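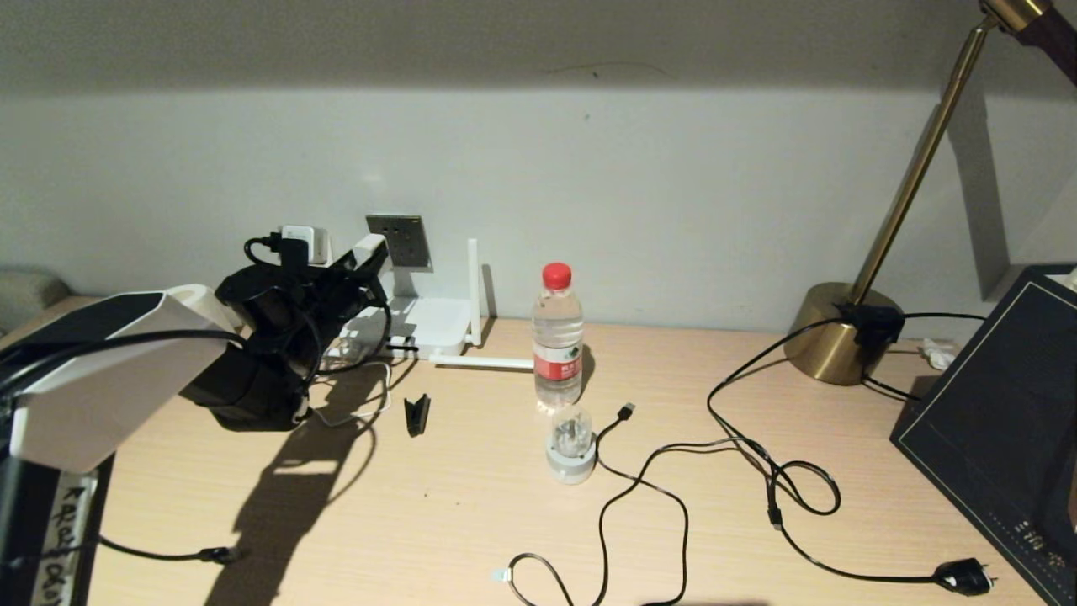 Section 4. Comparing two grippers on the same arm

By now you have the arm powered up, talking to the controller, and moving through the warm-up routine from Section 3 without any complaints. Well done! That is the fussy part over with, and from here on the work gets a good deal more fun. This section walks you through trying two grippers one after the other on the same arm, at the same desk, with the same few household things, so that you can decide which one you would like to keep fitted for everyday use.

We use the Stunow two-finger gripper as Gripper A and the Zivcombe soft-pad gripper as Gripper B, and the file names below follow that order. If you own a different pair, go right ahead and swap the names, but please keep the letters, as the comparison sheet expects them.

Set aside a whole afternoon if you can. Shota Kuroda, who wrote the first draft of these steps, likes to do Gripper A before lunch and Gripper B after, and there is a lot to be said for a sandwich in between.

4.1 Getting the desk ready

1. Choose a desk that stands against a wall, close to an outlet. A plain light-colored top is easiest on the camera.

2. Pick your test objects. You want something tall and smooth (a capped water bottle is perfect), something small and clear (a little glass cup will do nicely), and something thin and awkward, such as a clip or a loose cable end. Clear objects are hard for the camera to find and thin ones are hard for the fingers to hold, so between them you will learn plenty.

3. Place the tall object near the middle of the desk and the small clear one in front of it. Leave enough room for the fingers to open fully on either side of each.

4. Switch on your desk lamp and look at where the shadows land. The arm itself throws a big one, and it moves as the arm moves. Turn the lamp or shift the objects until the small ones are well lit at the moment the arm reaches for them.

5. Set the router where its lights are visible to you, and wait for the controller to report a steady connection.

Note: Loose cables on the desk are fine as test objects, and we rather like them for that. A cable that is carrying power to something is another matter. Keep those out of the reach area you set in Section 3.

CAUTION: Use a bottle with its cap screwed down tight, and never test with an open drink. Water and outlets should be kept well apart, and a two-finger gripper can squeeze harder than you might think.

4.2 Fitting Gripper A

1. Press Park on the controller and wait for the arm to come to rest.

2. Turn the arm off at the switch, then unplug it at the wall. Both, please, every time!

3. Line up the gripper plate with the mounting holes and put in all the screws loosely before you tighten any of them. Going around a second time to snug them up takes hardly a minute and saves a crooked gripper.

4. Connect the gripper cable. Leave a generous loop at the top of the arm so the cable can follow the wrist through a full turn - a tight cable is the most common cause of a stopped test.

5. Plug in, switch on, and choose Tools, then Gripper, then A.

6. Enter 300 in the Grip Force box and 750 in the Close Time box. These are gentle values and a sensible place to begin. Close Time is in milliseconds, while Grip Force is simply the controller's own scale.

CAUTION: Keep your fingers away from the jaws when you press Confirm. The gripper opens and closes once, right away, to find its limits.

4.3 Running the test

1. Press Record, then start the program called Drerndale. It is stored on the controller already and runs the reach, grip, lift, hold and set-down moves for each object in turn.

2. When the program pauses, show it the next object by clicking on it in the camera view. If the outline wanders off onto a shadow, press Retry and click again, a little nearer the object's base.

3. After each object, write a line in the comparison sheet. Put down whether it was held, whether it slipped, and anything that struck you about how it went. Your own impressions are worth having. "Seemed nervous near the cup" is a perfectly good entry.

4. Save the recording with the letter A at the front of its name.

Note: If you see message 114, the camera has lost the object, and Retry will usually put things right. Message 387 means the gripper cable has dropped out. Park the arm, power down, and check the plug at both ends before you carry on.

4.4 Changing to Gripper B

1. Repeat 4.2 with the second gripper, choosing B in step 5. Leave the force and time values exactly as they were for the first round.

2. Put every object back in its starting place. Lindalva Seixas marks hers with small pieces of masking tape under the edges, and we have all copied her since.

3. Leave the lamp alone. If it has been nudged, move it back and do one practice reach before recording.

4. Run 4.3 again and save with the letter B.

If the soft pads let the bottle slide, finish the round anyway and make a note of it. You can raise the force afterward, in small steps, and record that as a separate run. Changes to force are covered in Section 5, along with cleaning the pads.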